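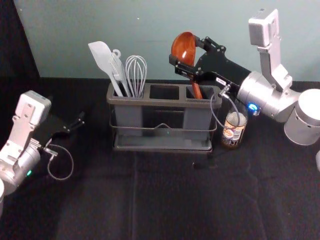
Utensil caddy on its rack, ladle in the right compartment

Hulden kitchen - countertop and utensil check, November 5, 2020

Caddy upright and seated in wire rack: OK. It sits nicely, and I do like how the rails hug the lower sides.

Drip tray: please lift it out and wipe underneath too - it's an easy one to forget, bless us all.

Spatula, slotted utensil, whisk: OK to stay together on the left.

Middle compartment: empty, so a good moment to get a bottle brush down there.

Ladle: look over the glossy finish for chips, bowl and handle both. Set it aside if in doubt.

Next full check: June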